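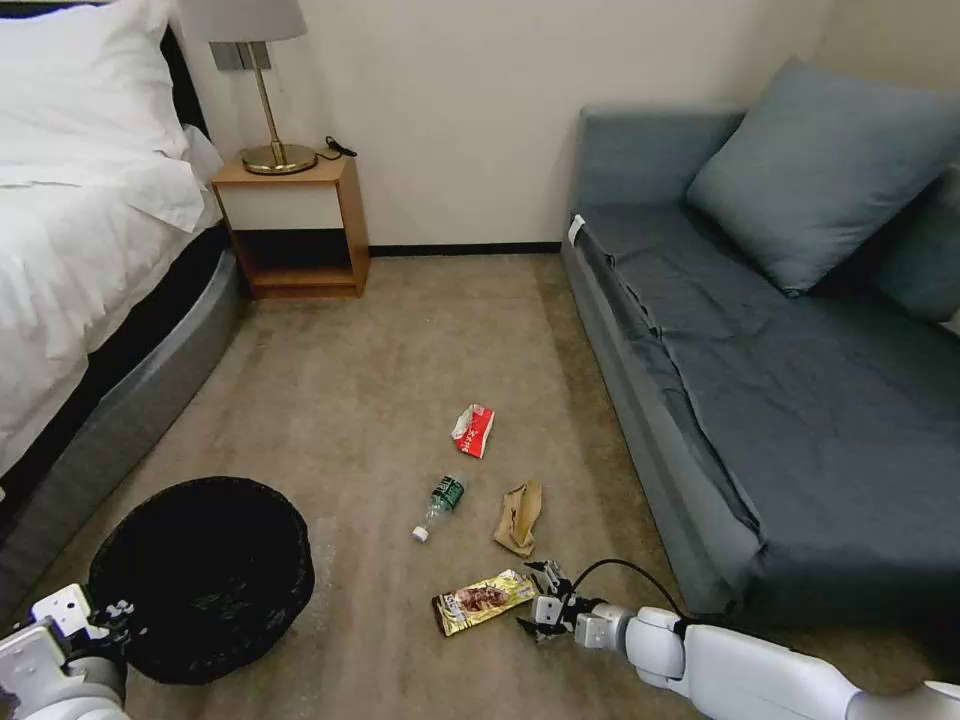

The spare room in July, before I picked anything up off the carpet.

My brother-in-law Duarte is coming to stay for three weeks, so the spare room has gone to the top of the list. It's the room we use least and it still manages to collect rubbish on the floor. There were four bits of it in the middle of the carpet, between the bed and the sofa, including a red and white paper packet over towards the back wall. I picked those up first. I don't like vacuuming around things.

The carpet is a beige-brown with a bit of a mottle in it. We chose that colour when we moved to Castolham and I'd choose it again. It hides a fair bit between vacuums, although the trade-off is that you have to get down low to find crumbs. I do the strip along the baseboard with the crevice tool and then work back to the door.

The bed was easy. White duvet, white pillow, both going in the wash anyway. The base is dark grey and padded and I just run the brush head over it. The rounded side is kinder on the shins than the old timber one.

The sofa takes longer. The seat creases and there isn't much to be done except smooth it by hand. I took the big cushions outside and gave them a whack. There's still a small white tag hanging off near the armrest at the wall end. I keep meaning to snip it, and I haven't yet.

On the nightstand I wiped around the lamp and dealt with the short black cord that was coiled up next to it. I don't know what it belongs to. It has gone in the cord drawer with the others. The open shelf underneath got a wipe as well, and Duarte can have that for his books.

I priced a second lamp for the sofa side while I was at it. Parsons wanted $100 for a plain one, which seems steep for a room that gets used a few times a year. I'll leave it for now.

Still to do: wash the bedding, find the spare key, clear some hangers.

3 comments
Share this post
Contact | Copyright | Back to top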